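Search this title Enter keyword Go

We use cookies to remember your place in the text. Accept all Manage preferences

Chapter 9
Chores as Manipulation Problems

9.1 Scope of the chapter

Chapters 7 and 8 treated the arm as a positioning device. The present chapter treats it as a worker with a list of jobs: clear the bench, stock the shelf, put the groceries away. The question is whether current machines can complete such jobs to a standard that a household or a small shop would accept. The short answer is that they can complete parts of them, under conditions that must be stated carefully.

A chore differs from an industrial task in three respects that matter for analysis. The objects are not fixtured. Their poses are not known in advance. The definition of "finished" is set by a person and is rarely written down. A palletising cell on a factory floor avoids all three by design, and its cycle times should not be used to predict performance in a kitchen.

9.2 Success rates and how to read them

Consider the Cemley bench trial, which is used in the worked problems at the end of this chapter. The arm was asked to pick up one packaged good and set it down in a marked area, for a total of 1,000 attempts. It failed on 193 of them. A rate near 81 per cent sounds respectable until the picks are chained. If a chore requires ten picks in sequence, and the attempts are independent with no recovery, the probability of an unassisted finish falls to about 12 per cent.

Independence is a convenient assumption and usually a poor one. In the Cemley data, failures clustered on glossy cartons and on items lying close to a neighbour. The Jumard controller, which was permitted 2 retries per item, recovered many of the first kind and few of the second. Retrying a grasp from the same approach direction tends to reproduce the same error — a point taken up again in Section 9.5.

9.3 The slender carton

Long, narrow packages are common in grocery and gift lines. They are light, they crush when over-gripped, and they rotate about the contact axis when held away from the centre of mass. A parallel gripper should close across the short dimension, so the wrist must first be turned to match the orientation of the package. For a carton lying diagonally, an error of a few degrees brings one fingertip into contact early and pushes the package out of alignment.

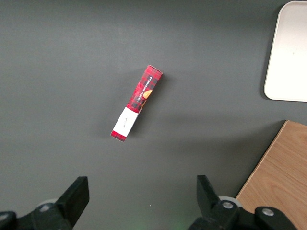 Figure 9.2 A carton of vanilla shortbread lying diagonally on a grey work surface, viewed from the wrist, with the gripper fingers open.

Note that the carton's printed pattern supplies strong visual contrast with the surface, which simplifies segmentation. It says nothing about mass or stiffness. The Partanen method estimates both from finger motor current during the first few millimetres of closure, and limits the force accordingly. The Prernimex method omits this step and applies a fixed force chosen by package class. Section 9.4 derives the friction condition common to both methods.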